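Estimating Jaw Opening from Wrist Camera Images on a Hand-Held Gripper

Final project report, Robotics Software stream
Elsie Greenwood and Jamie Mellor
Supervisor: Dennis Ashworth

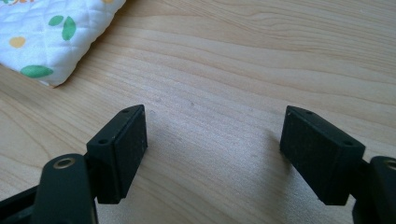

Figure 1. Wrist camera view with the jaws apart over a wooden tabletop. Folded quilted fabric at upper left.

1. Background

The Firkside gripper is a hand-held tool used to record manipulation demonstrations. Its camera looks down past both fingers, so each image contains the jaws and whatever lies in front of them. The recording software, Ristum, stores images and timestamps but has no value for the jaw opening. A policy trained on the recordings needs that value at every time step, both as an input and as part of the action label.

Earlier work in the lab by Gareth Yeoman used printed markers on the fingers. The markers gave a good signal when they were clean and facing the camera, but they added a preparation step and came loose with handling. Our task was to recover the opening from the image of the bare fingers.

2. Method

The estimator is a module called Clistura. It runs offline on a recorded session and writes one opening value per image, scaled from 0 (pads touching) to 1 (fully open).

The first stage finds the inner edge of each finger pad. The pads are black and the camera is fixed to the tool, so the search is limited to a band across the lower part of the image. Within the band we convert to greyscale, apply a small median filter and look for the strongest dark-to-light change moving inward from each side. A line is fitted to the edge points by RANSAC.

The second stage converts the distance between the two lines into an opening value. The relation is not linear, as the fingers are seen at an angle and the pads come closer to parallel in the image as they close. We used a lookup table built during calibration, with linear interpolation between entries. Calibration takes 6 spacer blocks of known width, gripped one at a time over a plain background.

The third stage is a Kalman filter with opening and opening speed as its state. When either line fit has too few inliers, the measurement is dropped and the filter predicts forward. After a run of dropped measurements the segment is flagged, and Ristum leaves it out of the export.

3. Background effects

Most of our debugging time went into what lies behind the jaws. Figure 1 is a fairly easy case for the edge search. The pads are dark against pale wood and nothing is held between them. The grain lines run mostly across the image while the pad edges cut across them, and a filter on gradient direction removes most of the grain response. The two small specks on the wood are removed by the median filter.

Shadows were harder. Each pad casts a soft shadow on the table, and our first threshold sometimes placed the edge at the outer limit of the shadow. This made the opening read too small. Replacing the fixed threshold with a search for the steepest gradient corrected this on light surfaces. On dark surfaces the contrast between pad and table can be too low for either approach.

The quilted fabric in Figure 1 is outside the search band and has no effect there. When similar fabric passes behind the fingers, the stitching produces short diagonal edges. RANSAC rejects these if enough of the true pad edge is still visible.

4. Testing

We labelled pad edges by hand in 1,000 images and kept 100 of them aside until the settings were fixed. Labelling was shared between the two authors, and images where our labels disagreed were checked by Fitzgerald Quintanilla. The held-out images were used only to compare the final version against the fixed-threshold version.

The final version was better on pale surfaces and no worse on patterned ones. Failures were concentrated in two groups: dark backgrounds, and soft objects that bulge over the pad edge during a grasp. The second group matters more — it occurs at the moment when the opening value is most useful to the policy. The filter covers short gaps but lags when the jaws start to move during one.

5. Limitations and further work

The calibration table belongs to one tool. We tried sharing a table between 2 grippers and saw a steady offset, so each needs its own. Moving the camera mount also makes the table invalid, and Clistura has no check for this at present.

Each mounting arm has a round metal eyelet with a brass-coloured rim. The eyelets sit behind the pads and are less likely to be covered by a held object, so tracking them as a second measurement is the next thing we would try. In Figure 1 the right one is only partly in view, and the method would have to work from a partial outline.

The Hollis replay tool now reads the Clistura output file directly. Column names and units are listed in Appendix A.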